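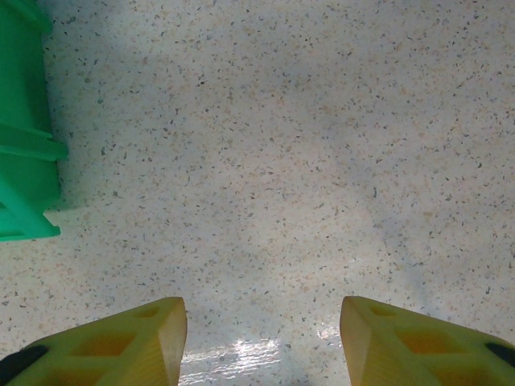 Sokell Stacking Crate, Green

If you have ever carried a sack of potatoes up from the cellar in a cardboard box and felt the bottom start to give on the fourth stair, you already know why we sell so many of these. The Sokell is a plain, strong, molded plastic crate for the pantry, the mudroom, the garage or the back of the car, and it has been in our shop longer than almost anything else we carry. We use them ourselves in the stockroom (there are a good many under the packing bench right now, mostly full of returns and string), and I would be hard pressed to tell you which ones are old and which came in this spring.

The color is the one everybody asks for, a proper bright green, somewhere between emerald and mint depending on how the light falls on it. In a shady corner it goes quite deep, and near a window it can look almost turquoise, so please don't worry if yours seems a little different at home from what you see on your screen. We did try stocking it in gray for a while. It was a perfectly sensible gray and it sat on the shelf until we marked it down.

About the rim

There's a thick ledge that runs along the side and sticks out past the rest of the body, and it is the part you'll be most grateful for. You can get your whole hand under it, gloves and all, and it doesn't dig into your fingers the way a thin edge does when the crate is full of something heavy like jars or wet towels. It also gives the wall a good deal of its stiffness. Below the ledge the body narrows a little and then comes out again at the foot, in a flat flange with a squared corner, and that flange sits down on the floor nice and steady. The lower part of the side is ribbed as well.

One thing to mention, since we get the question nearly every week: the ledge is the widest part of the crate. If you're measuring for a shelf or the gap beside the washing machine, measure for the ledge and leave yourself a finger's width on top of that. Berenice Serrano, who answers our phones, keeps a tape measure in her desk drawer and will happily go and check one against your numbers while you wait on the line.

Sizes and details

Length at the rim: 66 cm
Holds: up to 14 kg per crate when stacked
Stack height: 3 crates, loaded
Material: molded plastic, lightly glossy
Color: green
Lid: sold separately (see the Kalteo lid, further down)
Sold: singly or in a set of 3

What people keep in them

Boots, mostly, if our reviews are anything to go by! Boots and gardening things and dog towels. After that comes recycling, and then toys, and then all the odds and ends of a household that don't belong anywhere else but can't be thrown out. A customer wrote to us in February to say she'd turned her whole hall closet over to Sokells, one for each member of the family, and that for the first time in years she could see the back wall. I thought that was lovely, and I went home and did the same thing with ours, although I'll admit my own crate is already overflowing.

They do well in kitchens too. Onions and potatoes want a bit of air, so leave the lid off for those, and lay a sheet of newspaper in the bottom to catch the dirt and the papery skins. For canned goods, put the heavy ones in first and try not to fill past the ledge.

On your floors

The crate is happy on most hard floors: speckled vinyl, terrazzo, tile, painted concrete, sealed wood. The foot is flat, so you won't get the little round dents that come from furniture with narrow legs. If you plan to slide it back and forth a lot, though, do sweep first. Grit caught under a plastic edge can leave a fine scratch in softer vinyl, and I'd hate for you to find that out the way I did. Stick-on felt strips along the bottom flange work very well for this, and the ones in our Blomqvist felt pack can be trimmed with ordinary kitchen scissors.

On carpet the crate is perfectly stable, only harder to pull along, so lift it if it's heavy.

Cleaning

Warm water, a drop of dish soap and a soft cloth are all you need. Go around under the ledge and down between the ribs with an old toothbrush, where dust likes to settle. Please don't use scouring pads, as they'll take the shine off. If something sticky has dried on, fill the crate with a few inches of warm soapy water, leave it for the evening and it should wipe away. We don't recommend the dishwasher (it won't fit in most of them anyway).

Goes well with

Kalteo clip-on lid. Fits over the rim, and strong enough to stack on.
Blomqvist felt pack. Self-adhesive strips for the foot.
Endaveck label holders. They hook over the top and take a regular index card, and they come off again without leaving glue behind.

Delivery and returns

Crates ship nested together with paper between them, and the lids travel flat in a separate box, so don't be alarmed if one arrives before the other. We keep up to 600 in the warehouse at a time and can usually send an order out the next working day, though August gets busy with people moving into dorms and it may take us a day or two longer. If the crate doesn't suit the spot you had in mind, send it back clean and unmarked and we'll exchange it or refund you, whichever you prefer.

For larger orders, for a school or a food pantry or a market stall, please call before noon and ask for Berenice. She can hold stock for you while you sort out the paperwork.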